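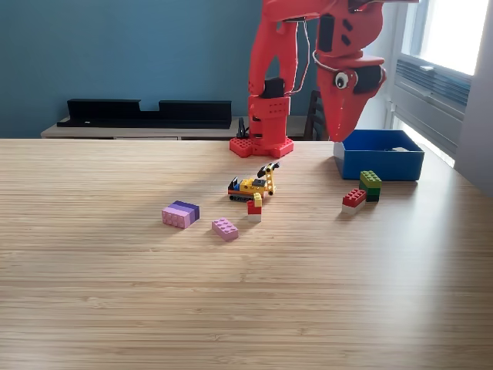

Bin task: second round of collection

Recording for the bin task resumed at Clanley on 5th August, after a short break to change the mounting on the second leader arm. The set now holds 113 accepted episodes. Each covers one full attempt by a human operator, from the arm at rest to the arm back at rest, with joint positions, gripper opening and camera images stored at every step.

The task is simple to state. Loose bricks, short stacks and one small built vehicle are laid out on the table, and the arm is asked to put a named item in the blue bin. The first round used single bricks only. A policy trained on those episodes did well with single bricks and badly with everything else. It closed on stacks at the height of a single brick, which often pulled them apart. Stacks and the vehicle were added to the layouts in July for this reason.

Layouts are drawn from a list kept by Radu Dinu. Every layout is used for 4 episodes and then retired. Operators place the pieces by eye from a printed card, so positions vary by a few millimeters between episodes. This is intended. An earlier plan to mark the table with tape was dropped when Freya Horrocks found that the policy had begun to follow the tape.

Renata Henríquez and Leandro Garrido are doing most of the driving. Their styles differ – Garrido comes in from above and drops straight down, while Henríquez approaches low and from the side. Both are kept, but the operator is now stored as a field in the episode record so that the two groups can be trained apart or together. Early runs on Garrido's episodes alone gave smoother motion. The mixed set recovered better from a missed grasp.

Failed grasps are no longer thrown out. If the operator misses and then succeeds within 25 seconds, the episode is accepted and tagged as a recovery. Episodes in which a piece leaves the table are still rejected, as are those with dropped camera images.

Daylight remains a source of trouble. Brightness at the window end of the table changes a good deal between morning and late afternoon, and the July episodes lean heavily toward mornings. Ulises Montecinos has drawn up a schedule that splits sessions evenly across the day. The blinds will stay open.

The episodes will be converted to the Orus format and copied to the Toft server when the current list of layouts is finished. Groups wanting early access should write to Dinu and state which camera views they need.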